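Firdevs Tekin began weaving baskets because she was, she says, "very bad at knitting and too proud to stop making things". Her evening class in Potgate has now run for six years, and the willow has spread from the shed to the hall to the bath.

"You soak it, you weave it, you swear at it," she says. "Beginners swear earlier." 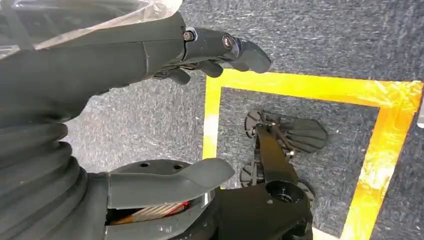 Hand open, thumb below the index finger.

Her pupils start with a round base and a small bread basket. Etornam Eshun, who joined in August, is on his third. "The first leans," he says. "I tell people it's Danish."

Tekin is unmoved by talk of talent. "Keep your weavers damp and your stakes upright. The rest is stubbornness."

She is less firm about selling. A shop once ordered 6 log baskets and she delivered 3 – the others, she decided, looked happier at home.

"My husband asked where we'd put them," she says. "I said, on top of the other ones."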